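We got to the Duggan open day on a Friday in June, a bit after ten. Eimear Gallagher took our group through. Her team teaches the arms by hand — an operator wears a marker cube at each wrist, works through the job with handheld grippers, and the arm learns from the recordings. They had 1,862 saved for the flower task and wanted over 600 more.

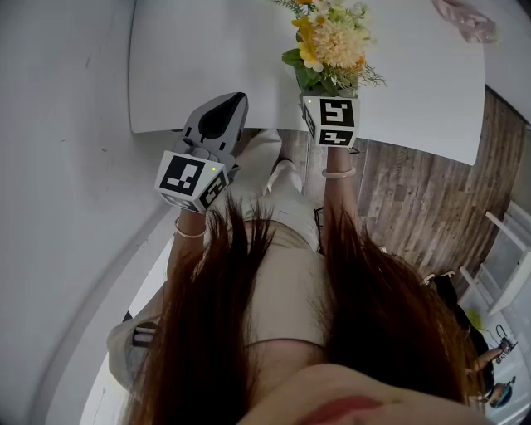
Artificial flowers are harder than boxes, Eimear said, as the stems catch on each other. I asked about remote control and she said they still use it for heavier parts. Lunch was sausage rolls in the car park.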